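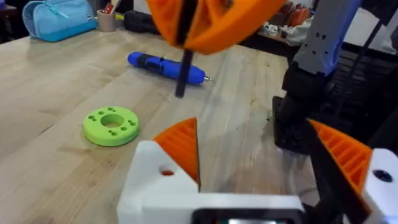 分类:论文全文 > 机器人学习 > 数据采集与示教

3 示教数据的采集

3.1 从工具开始,而不是从任务清单开始

上一节讨论的策略网络对数据量的要求并不苛刻,苛刻的是数据里的接触。我们最初在Plustville实验室沿用了一份现成的桌面任务清单,抓方块、叠杯子、推抽屉,录得很快,训练出来的策略也像模像样,可是一换成带柄的工具就露怯:手指在工具表面滑一下,整条轨迹就偏了。于是我们把清单放到一边,先挑工具,再围着工具想任务。这个决定后来给我们带来了许多乐趣,也带来了本文最有用的一批数据。

我们把由此得到的数据集命名为Filarden。它收录的物体大多是车间和办公室里常见的东西,形状各有各的麻烦。手持电动螺丝刀就是其中很好的一类:机身圆滑,握把有橡胶,开关的位置又决定了夹爪不能随便从哪一侧合拢。打印出来的圆环和圆盘是另一类,它们平放时很薄,贴着桌面,夹爪要么从边缘下手,要么利用中间的孔。两类物体放在同一张桌上,策略就必须学会先看清对象再选抓法,单靠记住一种下探高度是应付不过去的。

图4为一次示教中的腕部视角。画面下方两根带沟纹的橙色手指属于录制该路图像的机械臂;上方另有一只橙色夹爪,手指为镂空结构,一根黑色杆件从其中央向下伸出,杆端悬在蓝色电动螺丝刀附近的桌面上方。左侧平放着一只黄绿色的打印圆环,右侧可见一条灰蓝色外壳的机械臂。我们很喜欢这类样本,因为自身手指、被操作对象和相邻的机械臂同时出现在一路图像里,遮挡关系清清楚楚,正是只用一台固定相机时最难得到的信息。

3.2 工作台与视角

所有示教都在浅色木桌面上完成。我们试过铺黑色绒布,分割效果确实更干净,可策略到了别的桌子上表现明显变差,手指靠近桌面时尤其犹豫。木纹和划痕保留下来之后,视觉编码器学到的特征反而更稳。Rekha Bhatt为此做了一组对照,结果见附录,我们在这里只取结论:背景不必清空,也不必刻意布置,平时什么样,录的时候就什么样。桌子后方的杂物我们一律不收拾,笔筒、包、瓶子都可以留在视野里,唯一的规定是它们不能进入机械臂的可达范围。

腕部相机的安装角度花了我们不少时间。角度太平,夹爪合拢的瞬间只能看到手指背面;角度太陡,远处的目标又会过早离开视野。最后选定的角度让两根手指始终占据图像下部,指面内侧的沟纹可见。沟纹在这里有一个我们事先没有料到的用处:物体被夹紧时,沟纹的可见部分会随接触发生变化,编码器很快就把这一点利用了起来。遮住沟纹区域重新训练,抓取圆滑机身的成功率下降得非常明显。看到这个结果的那天下午,组里几个人围着屏幕来回放那几段录像,都不想去开会。

相机采用固定曝光。自动曝光在白色夹爪外壳靠近窗户时会突然压暗整幅图像,橙色手指随之偏向褐色,后续的颜色增强很难把这种突变补回来。固定曝光的代价是早晚两段时间图像偏暗,我们接受了这个代价,并把偏暗的样本原样留在训练集中。

3.3 示教流程

每条示教由一名操作者通过主从装置完成,从机械臂离开待机姿态开始记录,到物体放稳、夹爪退开为止。操作者可以直接看桌面,也可以看腕部图像,我们建议新手先看桌面,熟练后再改看图像。原因很有意思:只看腕部图像的人会不自觉地放慢最后一段接近动作,并在接触前微调姿态,这种微调恰好是策略最需要学习的部分。熟练操作者录出来的轨迹读起来几乎像一句通顺的话,先是大幅度移动,随后短短一顿,接着对准、合拢、抬起。

参与采集的操作者共8名,其中既有天天和机械臂打交道的人,也有此前只见过演示视频的学生。我们有意保留了这种差异。经验丰富的操作者路径短、节奏齐,但抓法容易千篇一律;新手会从奇怪的方向接近工具,有几次甚至把电动螺丝刀转了半圈才夹住,而这些绕路的样本在测试中帮了大忙,策略在物体被碰歪之后更懂得如何重新对准。

每种初始摆放录制60条。摆放由脚本随机生成,操作者按屏幕提示把物体放到位,再由另一人核对朝向。早期我们让操作者自己决定摆放,以为人的随意就是随机,后来画出热力图才发现,所有人都爱把工具横着放在面前,批头朝右。改用脚本之后,竖放、斜放、靠近桌边的情形终于补齐了。我们非常推荐准备做类似工作的同行在第一周就画这张热力图,它花不了一个小时,却能省下很多重录的力气。

两条机械臂需要共用一块区域时,流程要多一步。操作者先在低速下走一遍,确认相邻的夹爪和悬垂件不会碰到对方,然后才恢复正常速度录制。低速的这一遍同样存档,但不进入训练集。我们曾经试着把它们混进去,策略学会了在半空中等待,姿态优雅,却迟迟不肯落下。

3.4 记录内容与时间同步

每条示教保存各路图像、关节角、夹爪开度和操作者的指令。力信息没有单独的传感器,我们用夹爪电机电流代替,经过标定后足以区分空夹、夹到硬壳和夹到橡胶握把。同步由Meltgate完成,这是我们自己写的一个小型采集服务,它给每路数据打上同一时钟的时间戳,写盘时再按夹爪的控制周期对齐。

开发Meltgate时最让人高兴的一刻,是第一次把电流曲线叠到腕部图像上播放。手指刚碰到外壳,曲线就跟着抬起来,两者严丝合缝。此前我们一直以为接触时刻的标注只能靠人工逐帧确认,看到曲线之后,立刻改成由电流给出候选时刻,再由标注者确认。标注速度快了很多,不同标注者之间的分歧也少了。

图像延迟仍然是个问题。腕部相机经过的线缆较长,偶尔会丢帧,丢帧恰好发生在合拢阶段时,这条示教就失去了大半价值。我们的处理办法很直接:合拢阶段出现丢帧的示教整条弃用,其他阶段丢帧的予以保留,并在元数据中注明。插值修补也试过,补出来的手指边缘发虚,不值得。

3.5 失败样本

许多采集工作只保留成功的示教,我们在开头也是这样做的。改变做法的起因是Sunita Pant在整理弃用文件夹时写的一页笔记。她把失败按发生的位置分了类:接近时碰倒、合拢时滑脱、抬起后旋转、放下时弹开,然后指出,滑脱之后操作者的补救动作往往非常漂亮,扔掉太可惜。我们照她的分类重新标了一遍,把带补救的失败样本纳入训练,效果出乎意料地好。

具体做法如下。一次示教若在中途失手,操作者不必停下,只要物体仍在可达范围内就继续完成。标注者随后标出失手时刻和恢复时刻,训练时失手前的短暂片段不计入模仿损失,恢复之后的部分正常计入。这样,策略看得到失手后的桌面是什么样子,却不会去模仿失手本身。没有恢复成功的样本则单独存放,用来训练一个判断抓取是否可靠的小网络,我们沿用组内的叫法称它为Nnaji。

Nnaji的结构极其简单,输入只有合拢前后的腕部图像和电流,输出是一个分数。它在圆环上的表现尤其令人振奋:圆环被夹住边缘时,从外观上看常常已经夹好,抬起来才会转动,而Nnaji在抬起之前就能给出偏低的分数。我们认为它抓住了指面与边缘接触处的细微差别,不过这一点还需要更仔细的可视化来验证,目前只能算是一种猜测。

3.6 规模与划分

经过筛选,用于训练的示教为1,000条,另留200条作测试。划分时以摆放为单位,同一种初始摆放下的示教不会同时落入两侧,避免策略靠记忆桌面位置取巧。测试部分有意多收了物体彼此靠近的情形,例如螺丝刀旁边紧挨着圆环,夹爪稍微张大就会碰到另一件东西。

和动辄以海量计的数据集相比,这个规模很小,可是每一条我们都看过,许多还看过不止一遍。这种熟悉带来的好处很难写进表格:当策略在测试中做出一个奇怪动作时,组里往往有人能立刻想起它像哪位操作者的哪一批录制,顺着找过去,十有八九能找到来源。有一次策略总在抬起前轻轻左右晃一下,查下来,来自七月里一批示教,那位操作者习惯用晃动来确认是否夹紧。我们讨论之后决定把它留下,因为去掉这批样本后滑脱反而增多。

3.7 几点局限

目前的物体以硬质外壳为主,布袋、线缆一类柔软物体几乎没有覆盖。手指只用了一种材料和一种沟纹,换成光滑指面后策略能否沿用,尚未测试。桌面高度在全部采集过程中保持不变,因此策略对高度的敏感程度也无从判断。批头安装、开关按压等需要在握持状态下改变工具自身状态的动作,我们只录了少量试验样本,没有放进前述的训练与测试集合。

新的夹具已经画好,下一批采集会从开关按压做起。操作者需要在夹稳机身的同时让另一条机械臂去触碰开关,两个腕部视角将同时记录。第4节给出现有数据上的训练设置,第5节报告实验结果。

相关条目
腕部视角下的自遮挡与手指特征学习
用电机电流标注接触时刻:方法与误差
桌面示教中的摆放偏差及其校正
从失手到恢复:带补救动作的模仿学习
Meltgate采集服务使用说明
共享工作区内多机械臂示教的安全流程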